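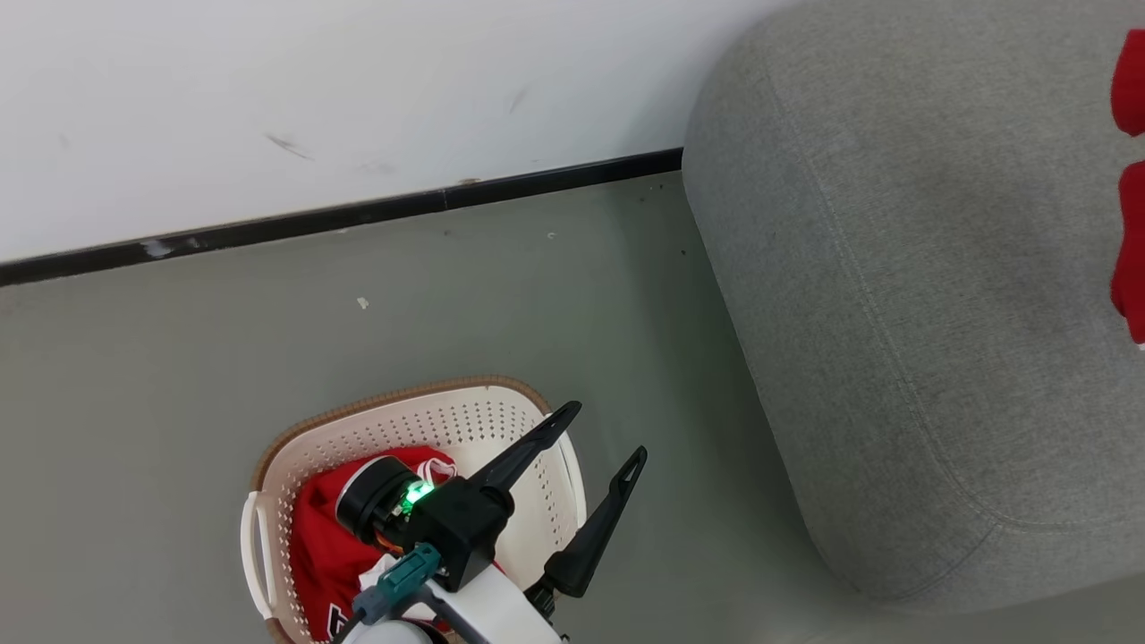

Moura Laundry Notes, version 2

What it is

Notes on 434 short sessions of picking up clothes in a lounge and getting them into a basket. Kekeli Acheampong and Yi-an Shim wrote them up. I checked them, and I have doubts.

What is in each note

session: a number, 1 to 434
garment: type and main color, as the writer saw it
from: ottoman, floor or other
to: basket or other
remarks: free text, often blank

Known problems

The "garment" field is weak. Kekeli wrote "jersey" for anything sporty, Yi-an wrote "top" for nearly everything. We merged the two in version 2 and I'm still not convinced that helped.

Red clothes are far too common. If you want to say something general about sorting by color, look elsewhere - 262 of the sessions involve at least one red item.

"Tidy" was dropped as a field. Glenys Tamihana and Kofi Essien each rated the same 300 sessions and disagreed so often that the average meant nothing.

The remarks from February are mostly copied from one session to the next. Treat them as blank.

Use

Fine for practicing table cleanup. I would not draw conclusions from it about how people do laundry at home. Corrections go to Yi-an, with the session number.

Last changed Aug 28, 2025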